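6th August

Got the hands right today, or right enough that I'm writing this at the kitchen table with cold noodles next to me because I couldn't wait until after dinner.

So, where I left it last time: the two-arm cell in the simulator had been limping along since March with the old hand models, and every time the left fingers came near anything round they would buzz like an electric razor. Hideaki swore it was the contact settings. I swore it was the finger masses. Emiliano said we should delete the whole thing and start over with grippers, which he says about everything.

I got in early to have the machine to myself and started with the dull part, the joint limits. I went through the left hand first, one finger at a time, fully open, fully curled, back to open, writing each number in the paper notebook (I know, I know, but I like having it on paper). Then the right. The right hand is supposed to be a mirror of the left, and whoever built the model file did it by flipping signs by hand and missed one. One! The right thumb had its base joint turning the wrong way, so each time I sent the "rest" pose it tried to fold through its own palm, hit the self-collision check, and got shoved back out again. Sixteen joints on my list for the left hand, sixteen on the right, and a single minus sign was behind half of the grumbling we've been doing for months.

I fixed it, reloaded, sent both hands to rest, and nothing moved. I mean that in the best way. They just stood there. I actually clapped, and Chanida leaned around her monitor to see if I was all right.

After that came the kitchen counter layout, which we've been calling Mirden after the street Berkay used to live on. I like to service the cell with props loaded, even if all I'm doing is checking joints, as a bare counter hides too much. The orange goes on the cutting board by the left hand, and the pepper and the donut go over by the rack on the right. Up go the hands, palms facing in, and then you wait and watch for any creep in the fingers.
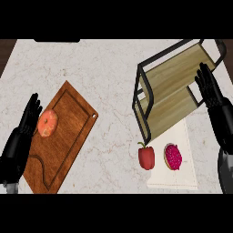

I gave it a long time. I made tea and drank it. The old hands would have sagged by then, the little finger first, always the little finger, and I'd have been back in the gains file turning things up until something else started to shake. With the new masses in I could turn the finger gains down, quite a lot, and they still held. I had it exactly backward all spring! The fingers were far too light in the model, so every tiny push from the controller threw them around, and I kept answering that with a harder push.

Hideaki came by and looked at the trace and said "hm," and then pulled up a chair, and from him that's a parade. He wanted to see the contact settings anyway, so we went through those together. He was partly right too, I have to write that down fairly. The solver step was too long for parts that small. We cut it down and the run got slower, but slower by an amount I can live with, and the last of the buzz went away. We argued a bit over whose fix did more. I suggested we undo them one at a time and find out, and he said he'd rather have lunch.

Lunch was the dumpling place, Pongsiri, too crowded, very good. Berkay told us about the belt on the real bench, the Gesmont one, and how he'd spent two days chasing a noise that came down to a zip tie touching a pulley. I felt much better about my minus sign.

Afternoon was wrist alignment. The forearms are a different model from the hands, of course, made by different people at different times, and the join between them is a fixed transform that somebody typed in. On the left it was clean. On the right it had a rotation of 3 degrees that I can find no reason for anywhere in the notes. Kaiwen thinks it was copied from the physical bench, where the mounting plate really was a bit twisted before it got replaced. That sounds likely to me. I took it out, saved the old file under a dull name in case we're wrong, and ran the reset check again from the top.

The reset check is my favorite part of all this, and I'm aware that's a strange thing to have a favorite part of. You load a layout, send the arms to their start, let it settle, log every joint, throw it all away and load the next one. Forty resets per layout, and the fingers ought to end up in the same place each time. I used to dread it. Today I sat there grinning at columns of nearly identical numbers. Somewhere past the halfway mark I swapped in the layout with the two donuts, orange glaze on the board and pink on the white mat, just to give the left fingers something with an edge close by. 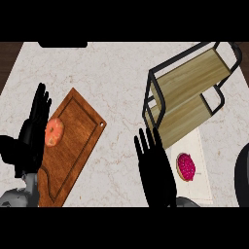

Both hands up after the wrist fix, donut layout.

The right forearm is still on the list. There's a spot in its collision shape that sticks out farther than the part you can see, and I'd like to trim it before anyone plans a reach low over the counter. Kaiwen has a tool for that called Fevico that wraps a shape in simpler pieces, and he's promised to show me if I bring him the good coffee. Fine by me.

Also for tomorrow: write the joint limits into the shared file, properly, with the signs spelled out in words next to the numbers. Make one script that opens and curls each finger alone so the next person doesn't have to do it by hand. Ask Chanida whether the logging can keep the finger velocities as well as the positions, because I was squinting at differences all morning and that's a silly way to look for a wobble. Give Hideaki back his notebook, which I picked up in place of mine and only noticed on the train.

I'm so pleased. It's a thumb going the right way, I realize that, but I've wanted these hands to stand still for such a long time, and tonight I left them running with the small step and the soft gains, and I keep wanting to go back in and look.

Noodles are a lost cause. Toast, then bed.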